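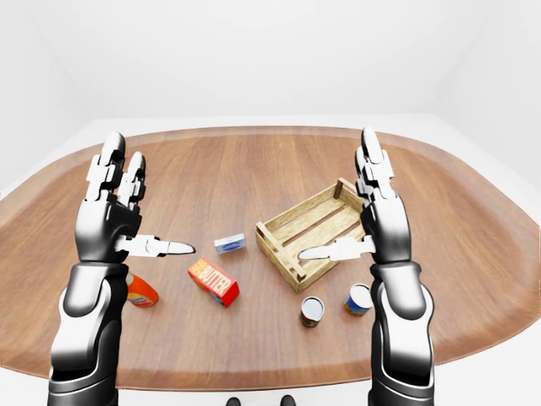 The grocery scene in the simulator, with both hands up over the table.

Aug 31, 2024

I spent most of August on one question: how much does it matter which human demonstrations a policy learns from, if the total number stays the same?

The task is packing groceries into a crate with two arms. I call the task set Mivine. Everything in this post was done in simulation.

I started with 2,000 demonstrations recorded by teleoperation. Training on all of them gave a policy that packed well but hesitated a lot. It would bring a hand over the butter, wait, drift sideways and then come down. When I went back through the recordings, many of them had the same pause. The person driving the arms was thinking, and the policy had learned the thinking as part of the motion.

So I wrote a filter, which I named Rellano. It scores each demonstration on two things: how long the hands stay still away from any object, and how often a hand reverses direction in the last part of a reach. I kept the best 460 and trained again with the same network and the same settings. For comparison I also trained on 460 picked at random.

The filtered set beat the random set on every item. Against the full set it was closer. It was faster on the boxes and the cans, and a little worse on the orange container, which rolls when a finger touches it off center. I think the filter threw out too many slow, careful grasps on that one. Slow is sometimes correct.

Thu Dương read a draft of this and asked if the gain was only from shorter episodes. Fair question. I trimmed the pauses out of the random set and ran it again. That closed part of the gap – the reversals seem to account for the rest, though I only have 18 seeds and would like more.

Things still to do:

Score each item separately, so the container gets its own threshold.

Try the filter on the drawer task, where both hands have to wait for each other and a pause can be useful.

Fix the crate collision mesh. Fingers sometimes catch between the floor slats, and I lost 22 runs to that before I started logging contacts.

I'll post the training curves once the drawer runs are done.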